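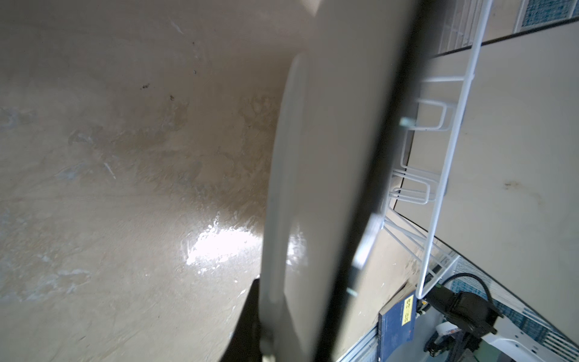 机械手夹着白盘子,旁边是白色沥水架

食堂洗碗间上了机械臂,岗位要改,大家那边是怎么弄的?

发帖人:后厨晚班不睡觉
板块:职场与用工 / 餐饮后勤
标签:洗碗间 自动化 转岗 排班 计件

赶着上班,写得乱,见谅。

我在Murnurholm园区的员工食堂,洗碗间,干了好几年了。食堂外包给Indcombe,我们合同都是跟Indcombe签的。七月开始洗碗间装了两台Katayama的机械臂,干的活就是把洗好的盘子一只一只夹起来,插到沥水架上。就这一步。前面刮残渣、泡、过机,后面收架子、进柜子,都还是人。

产能公司贴在更衣室门口了,第一个月它摆了2,742只盘子,中途停下来叫人351次。我们食堂一天过手的餐具大概4,000件,所以大家自己掂量吧,离"替人"还远着呢。可是班长开会说岗位要重新定,原来叫"洗碗工",以后一部分人叫"设备辅助员",工资结构也要动。

现在乱的地方:

一个是计件。我们以前有底薪加计件,按架子算,谁插满一架谁刷一下卡。现在机械臂插的架子算谁的?头两个礼拜是谁都不算。我站它旁边一晚上,帮它捡盘子、扶架子、擦夹子,月底一看计件比原来少一截。问班长,班长说等通知。

再一个是碎盘子。以前碎了登记一下,超过额度才扣。机器夹碎的算不算在班组额度里,没人给准话。上个礼拜碎了几只,本子上写的是"晚班",不是"设备"。

还有就是排班。现在排班走Arar那个软件,机器停机它也记,谁离得近就把谁的名字挂上去,叫"响应人"。响应慢了会变红。我上个厕所回来就红了。红了到底有没有后果,不知道,反正看着难受。

年纪大的几个大姐最慌,屏幕上的字小,按错了要重新来一遍。有一个已经在问能不能调去切配。

想问的是:
转"设备辅助员"的那张表要不要签?让这周交。
计件这块别的单位怎么算的?
Arar里那个红色的响应记录,能不能拿来扣钱?

别劝我辞职,家在附近,走不开的。

3个回答

切配转洗消再转切配

我们食堂比你们早上,别的园区,也是Indcombe的,所以流程估计差不多。挑着说。

表先别急着签。不是说不能签,是要看清楚上面写的什么。我们当时那张表一共就一页,上半页是岗位名称,下半页小字写"薪资按新岗位标准执行",可是新岗位标准没附。我们班组几个人一块儿去要附件,拖了几天给了,给出来一看底薪涨了一点点,计件没了,换成一个"设备运行奖"。运行奖怎么算呢,看机器一个班停多久。停得久就没有。可停不停又不归我们管,盘子上有油它就夹不住,前面泡的时间不够盘子就有油,泡的时间不够是因为中午人手砍了。一圈绕回来还是扣在站机器旁边的人头上。

所以后来我们提的是这么几条,你可以抄:

机器插的架子,计件照记,记给当班在机器边上的人,两个人就平分。理由也简单,架子空的是人放上去,满的是人抬走,歪的是人扶正,机器只管中间那一下。公司一开始不同意,说那不等于付两份钱,后来折了个价,按原来单价打折记。不满意,但比零强。

碎盘单独开一本。我们就是在墙上挂个本子,机器碎的写一栏,人碎的写一栏,当场写,写时间,当班的签名,班长签名。班长不签就拍照发群里。挂了一个月以后,公司自己把设备碎盘从班组额度里拿出去了,因为数摆在那儿。这个你今天晚上就可以开始弄,不用等谁批。

停机原因也要写。Arar里头停机默认选项是"人工响应",点开下拉还有别的,我们那个版本里有"物料原因"和"设备原因",字很小,要往下划。大部分人图快直接点第一个,结果月底报表一拉全是人工。你让大姐们记住:往下划,选对了再点确认。慢两秒就慢两秒。

说说站机器边上到底什么感觉吧,没干过的人老觉得轻松。手是轻松了,以前一晚上下来手腕子疼,虎口泡得发白,现在好多了,这个我得替机器说句公道话。但是脑子累。你得一直听着它,它夹盘子的声音正常是一个声,夹歪了是另一个声,听久了人是绷着的。而且没人说话了。以前几个人围着池子边洗边聊,现在一人看一个点,隔得远,中间机器嗡嗡的,想聊也聊不起来。我后来申请调回切配,主要就是因为这个,跟钱关系倒不大。

你说的那位大姐想调切配,让她趁早提。岗位刚改的时候口子是松的,等名单定死了再提就难了。我们那边晚提的几个都没走成。

还有,要培训。我们装机的时候Katayama那边的人来讲了一下午,讲的时候只有班长和工程部在场,真正站旁边的人一个没听到。后来闹了一下才补了一场。补的那场很有用,至少知道了哪个按纽是暂停哪个是急停,急停按完要怎么恢复。以前大家不敢按,怕按坏了赔。你去问一句有没有培训、算不算工时,一定要问算不算工时。

先写这么多,要去备菜了。

工程部潜水的

我不是Indcombe的,我在甲方物业做设备维护,跟你们不是一个单位,只能说我看到的。

Arar那个响应时间,按我们这边的用法,是给排维修用的,看哪台老停、停在什么时段。红色就是超了设定的时间,设定时间谁设的?装的时候随手填的。我们这边后台能改,你们那边归谁改我不清楚,让班长去问工程。上厕所就变红,说明那个值填得太紧了,先要求把值调大,比跟它吵能不能扣钱来得快。

能不能扣钱我不懂法,不乱讲。只说一条,规章制度里没写过的东西,你让他们拿书面的出来。

技术上补一句,夹盘子不稳多半是几个原因:盘子上有水膜或者油,反光,架子位置跑了。架子这个最常见。沥水架是活动的,人抬走一个再放一个,角度偏一点它就插不准,插不准就停。我们这边后来在台面上贴了定位条,架子往里一靠就行,停机少了不少,人也少跑。几块钱的东西。这种改动一般都是站旁边的人先想到,但是没有渠道往上报,报了也不知道归哪个部门。你可以跟班长提,提的时候让他把名字写上,算合理化建议,有的公司有奖金,你们有没有我不知道。

夹子要擦,擦之前先暂停,别图快伸手进去。它动起来看着慢,手在里头的时候你就不觉得慢了。这条请转给你们全班组,尤其夜里困的时候。

路过的小碗

我们小店没有机械臂,不太懂,不过感觉早晚都是机器干吧,能学就学点,会弄设备的总归不吃亏。我表弟在工厂就是从流水线转去看机器的,现在工资比以前高。那张表签就签了呗,不签万一以后没岗位了呢。

回答下的评论

后厨晚班不睡觉:回一楼,太有用了,碎盘本子昨晚已经挂上了,班长看了一眼,没说啥,签了。下拉菜单也找到了,我们的版本里叫"来料原因",藏在最底下。我干了这么久居然不知到还能往下划。

后厨晚班不睡觉:回二楼,定位条跟班长讲了,他说先用胶带试。暂停再伸手这个我写了张纸贴机器旁边了,字写得大,大姐们看得清。

切配转洗消再转切配:胶带遇水会翘,一晚上就没了。要买防水的。

后厨晚班不睡觉:行。三楼的朋友,谢谢,不过签了要是计件没了,我每个月就是实打实少一块,房租等着交呢,不敢随便签。表我先压着,跟班长说要看附件,他说去问Indcombe那边,等回话。

切配转洗消再转切配:几个人一起要,别你一个人去。

路过的小碗:哦哦那是我想简单了,你先看附件。

后厨晚班不睡觉:想调切配的大姐昨天把申请交了。班长收了,没写回执,我让她今天再去补一个。先上班了,有消息再来更。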